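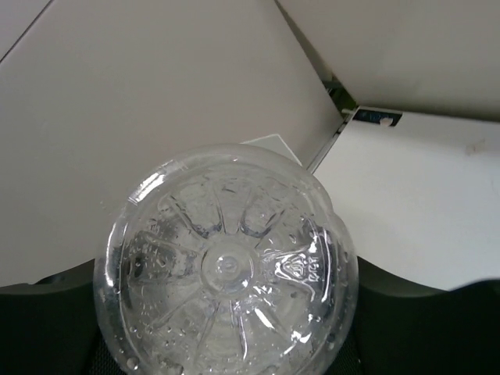 チケット 449
件名:透明ボトルの片付けで把持後に停止する(結露あり)
製品:Altari 卓上アーム+二指グリッパー、手首カメラ付き
設置場所:Ota 事業所 給湯室
状態:保留(回避策あり)
登録日:2024年12月23日

症状
給湯室に置かれた空きペットボトルを回収箱に移す作業で、アームがボトルをつかんだあとに止まります。操作画面には「対象を見失いました」と出ます。指は閉じたままで、ボトルは落としていません。再開ボタンを押すと動き出すこともありますが、同じ位置でまた止まることのほうが多いです。
ラベル付きのボトルと缶では発生していません。ラベルをはがした無色透明のボトルで、冷蔵庫から出して表面に水滴が付いているものに集中しています。

発生頻度
同じ作業を 100 回実行し、停止は 14 回でした。残りは回収箱まで運べています。停止した回はすべて透明ボトルです。乾いたボトルでも一度だけ止まりましたが、このときは照明の真下でした。

環境
制御ソフトは出荷時の設定から更新済み。把持力は標準。背景は白と薄い灰色の板で、模様はありません。天井照明は常時点灯、窓はなし。ボトルの向きは揃えていません。底がカメラのほうを向く向きでつかむことも、横腹が向くこともあります。

期待する動作
つかんだものが透明でも、指が閉じていて荷重があるなら運搬を続けてほしい。途中で見えなくなったことを理由に止まるのであれば、その判定を切る方法を教えてほしい。

----
サポート窓口からの回答(一回目)

ご連絡ありがとうございます。次の項目をご確認ください。
・手首カメラのカバーに指紋や水滴が付いていないか
・把持後の確認方式が「画像」「荷重」「両方」のどれになっているか
・停止したときの記録に、把持の確信度が残っているか
確認方式は、設定画面の「作業」から「把持後の確認」を開くと表示されます。出荷時は「両方」です。

----
利用者からの返信

カバーは乾いた布で拭きました。変化なし。
確認方式は「両方」でした。
記録を見ました。つかむ直前までは確信度が高く、つかんだ直後に下がっています。持ち上げる前にもう下がっていることがあるので、揺れは関係なさそうです。
気になる点を書いておきます。底が手前に来ているとき、ボトルの底には放射状の盛り上がった筋があり、そこが照明を白く返します。水滴も小さい光の点になります。白い板が後ろにあると、人が見てもボトルの縁を追いにくいです。下のほうは黒い指が透けて暗く見えるので、一本のボトルの中に明るいところと暗いところが同居します。画像だけで「まだ持っている」と判断するのは難しいのではと思いました。

----
サポート窓口からの回答(二回目)

ご指摘のとおりと考えております。画像側の判定は、対象の輪郭が背景と区別できることを前提にしています。透明で表面が濡れている容器では、輪郭の一部を反射光として除外してしまい、対象が消えたと判定する場合があります。
切り分けのため、次の順で試してください。一度に変えるのは一項目だけにしてください。

手順A 背景を変える
ボトルの奥の板に、つやのない濃い色のシートを貼ります。
手順B 照明を変える
真上の照明を消し、横からの光だけで実行します。
手順C 確認方式を変える
「両方」を「荷重」にします。空のボトルは軽いので、荷重の下限も下げる必要があります。既定値のままでは、今度は「把持していません」で止まります。

----
利用者からの返信

結果です。

A:効果あり。停止は減りましたが、なくなりません。底の溝が光る向きでは止まります。
B:ほとんど変わらず。代わりにつかむ位置がずれるようになったので元に戻しました。
C:下限を既定値のまま試したところ、予告どおり「把持していません」になりました。下限を下げたら透明ボトルでは止まらなくなりました。

ただしCには困る点があります。下限を下げた状態では、指が何もつかまずに閉じたときも、たまに「持っている」と判定します。アームは空のまま回収箱まで行き、指を開き、完了と記録します。実際にはボトルが台に残っています。作業件数の集計が信用できません。

もう一点。濡れたボトルは指の間で少し回ります。落ちるほどではありませんが、回ったあとに箱へ入れると縁に当たることがありました。把持力を上げると、薄いボトルの胴がへこみます。へこむこと自体は回収品なので構いません。へこんだ拍子にボトルが指から逃げるのが問題です。

----
サポート窓口からの回答(三回目)

詳しい結果をありがとうございます。空振りを完了と記録する件は、別の不具合として開発に引き継ぎました。
当面は、確認方式を「荷重」にしたうえで、「指の開き幅による確認」を併用してください。指が完全に閉じきった場合は空振りとみなす設定です。ボトルの太さがある限り指は閉じきりませんので、透明かどうかに左右されません。
回転については、指先のパッドを溝付きの Drirkent に交換すると改善する場合があります。水が溝に逃げるため、平らなパッドより滑りにくくなります。お手元のパッドが平らな標準品であればお試しください。

----
利用者からの返信

開き幅の確認を入れました。空振りは正しく失敗として記録されるようになりました。透明ボトルでの停止も今のところ出ていません。
Drirkent は 2 組取り寄せ、片方を使っています。回転は減りました。濡れ方がひどいときはまだ少し回ります。箱の縁に当たる件は、回収箱を口の広いものに替えて逃げました。

----
利用者からの追記

社内で「結局、ボトルの片付けは任せられるのか」と聞かれているので、こちらの判断を残しておきます。他の利用者の参考になるかもしれません。

任せている作業
・台の上に立っている、または寝ている空きボトルを回収箱に移す
・缶を別の箱に移す

人がやっている作業
・キャップを外す
・ラベルをはがす
・中身が残っているボトルを流しにあける
・水切りかごの中で食器と重なっているボトルを取り出す

キャップ外しは片手のアームでは無理でした。固定具を置いて試しましたが、ボトルの太さが変わるたびに調整が要り、手で外すほうが早いです。中身が残っているかどうかは荷重でおおよそ分かるものの、底に少し残っている程度だと空と区別できません。結露の水なのか中の水なのかも、画像では見分けられていません。
速度は人より遅いです。夜間に動かして朝までに終わっていればよいので、そこは不満に思っていません。止まらずに続くことと、失敗を失敗として記録することのほうが大事です。その意味で、開き幅の確認が最初から有効になっていないのは不親切だと感じました。出荷時の設定を見直してほしいです。

なお Shevchuk の事業所でも同じ機種を 5月から使っていますが、あちらはラベル付きのまま回収しているため、この停止は出ていないとのことです。ラベルを先にはがす運用の場合だけ注意が要ります。

----
サポート窓口からの回答(四回目)

ご意見は製品担当に共有しました。出荷時設定の変更は検討中で、時期はお約束できません。
画像判定の修正は次回以降の更新で対応予定です。修正が出るまで、本チケットは保留のまま残します。更新後に確認方式を「両方」に戻す際は、荷重の下限も既定値に戻してください。下げたままですと、空振りの誤判定が再発することがあります。

現在の回避策
確認方式:荷重
荷重の下限:空ボトルに合わせて下げる
開き幅による確認:有効
指先パッド:Drirkent(溝付き)
背景:つやのない濃い色のシート(任意)

関連:空振りを完了と記録する件(開発対応中)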